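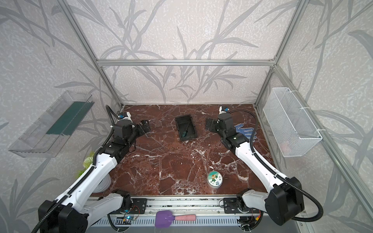
Why did the two-arm cell stop work in the second reporting period?

A wrist cable on the right arm chafed through its outer cover and caused short losses of signal to the gripper. On three occasions the gripper opened without a command while holding a part. The cell was taken out of service until the cable had been replaced and the stop logic corrected.

Merow Handling Project
Progress report to the Arelen Fund, second period
Prepared by Ginette Chevalier, project lead
Jul 23, 2018

1. Status

The project remains within its approved budget. Two of the milestones for the period were met in full. The third, the long unattended run, was suspended after the fault described in Section 2 and is now planned for the coming period. The final report is still due in December.

Before the suspension the cell had completed 2,201 handling cycles with small hand tools and household containers. The logs for all of these cycles have been kept and checked.

2. Description of the fault

The first uncommanded opening took place during a transfer between the left and right grippers. A screwdriver was dropped onto the table from a low height. The operator recorded the event as a missed grasp and restarted the cycle. The second opening was recorded in the same way. After the third, the shift lead pressed the emergency stop and reported the matter to the project office.

No person was hurt. Damage was limited to a chipped gripper pad, replaced from stock.

Inspection by Isero, our maintenance contractor, found wear in the cable at the point where it passes over the right wrist. The cable had been fitted with too little slack for the steeper wrist angles introduced at the start of the period. Each loss of signal was very short. The gripper controller read it as a release command, a default setting that had not been reviewed when the cell was commissioned.

A second weakness was found during the same inspection. The stop circuit cut power to both arms but left the gripper controllers in their last state, so that a part could be released after a stop.

3. Corrective action

Both wrist cables have been replaced and rerouted with a longer loop. The gripper controllers now hold position on loss of signal and raise an alarm, and the arms cannot be restarted until the alarm has been cleared by a named operator. The stop circuit has been changed so that the grippers also hold.

Isero tested the new arrangement over 63 forced signal losses at different arm positions. The grippers held in every case.

Operators have been told to report any dropped part as a fault, whatever the apparent cause. The two early events should have been escalated, and the project office accepts that its written procedure did not ask for this.

4. Effect on the schedule

The Jacquet site trial depends on the unattended run and will move back accordingly. Jacquet has been informed in writing and has agreed to keep the space available. No additional funds are requested. The cost of the cables and of the Isero inspection has been charged to the maintenance line.

5. Matters for the Fund

The Fund is asked to approve the revised date for the unattended run. A copy of the Isero inspection record is attached as Annex A, and the updated operator procedure as Annex B.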